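Chapter 5
Soil Testing and Lime on Small Farms

Most crops grow best within a fairly narrow range of soil pH. When soil becomes too acid, roots stay short, phosphorus is held in forms the plant cannot use, and legumes form fewer nodules. A farmer may add more fertilizer each year and still see yields fall.

The Morden valley shows how this happens. Its 515 farms grow mainly beans and barley on light soils over sandstone. Rain washes calcium down through these soils, and years of ammonium fertilizer add to the acidity. When Genji Takagi sampled 74 fields there one February, before spring planting, he found that 14 had a pH below 5. The owners of those fields had blamed poor seed. 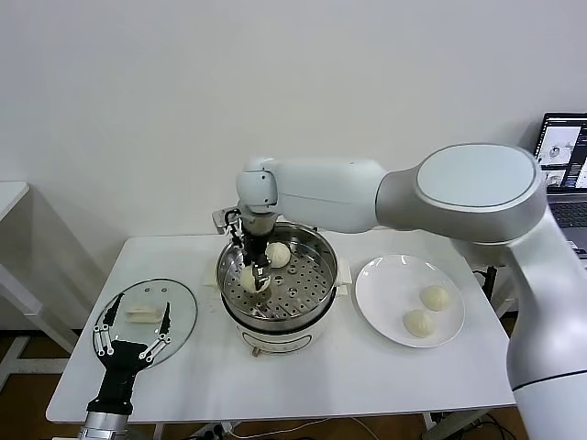
A soil test is only as good as the sample sent to the laboratory. Cores should be taken to plow depth, in a zigzag across the field, and mixed in a clean bucket. Wet spots, old fence lines, and places where manure was piled are left out or sampled separately. Fields with different soils or cropping histories need separate samples.

The report normally gives two values. Soil pH tells the farmer whether lime is needed. Buffer pH helps show how much. Clay soils need more lime than sandy soils to make the same change in pH.

Section 5.1 explains how to read a laboratory report. Section 5.2 compares ground limestone with hydrated lime. Section 5.3 covers spreading and mixing, using records from the Surnby and Demirtaş farms.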